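Search Flalaston Search

The Pull-Out Basket, Reconsidered
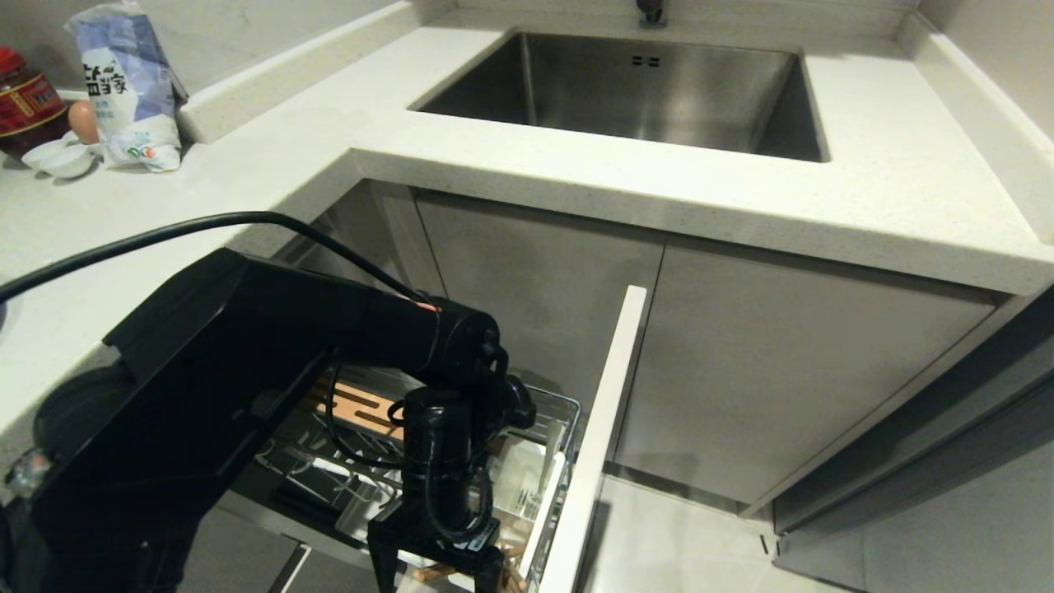

Open pull-out under a white quartz counter, sink in the corner.

Kitchens in June. Windows open, everyone suddenly noticing the cupboards. My own low cupboard had been a cave for years, pans at the front, mystery at the back, and every dinner started on my knees. So I went and looked at pull-outs. All of them, it felt like.

The idea is old and simple. You pull, the whole lot comes out to meet you, you look down and there's the lid you wanted. No flashlight. Under a corner run of counter it earns its keep, especially close to the sink where you're standing half the evening anyway.

Prices are all over. The Condori basket is 900 and went in before lunch. Gundard wanted 1,652 for theirs with soft close, fitted. Lovely runners. I still think about the runners. Faltari will redo the whole bank of drawers for 3,000 and at that point you're having a different conversation at home.

Measure first. Then measure again with the door open, becuase hinges eat more room than you'd think. Check where the pipes run. An undermount sink, a deep one, hangs down a good way and a tall basket next door may be fine while the one below it isn't.

What goes in? Heavy stuff low, things you grab daily on top. Skip the tiny jars, they tip. Mine live up on the counter, back in the corner, along with the egg and whatever little dish I've put down and forgotten.

Pale quartz, since people ask. Shows coffee, hides flour. The speckled kind is kinder. Wipe it at night and leave it alone.

Give yourself 10 minutes after fitting and load it the wrong way once. You'll will find out fast which pan you reach for. Mine was the small one with the bent handle, and it's at the front now.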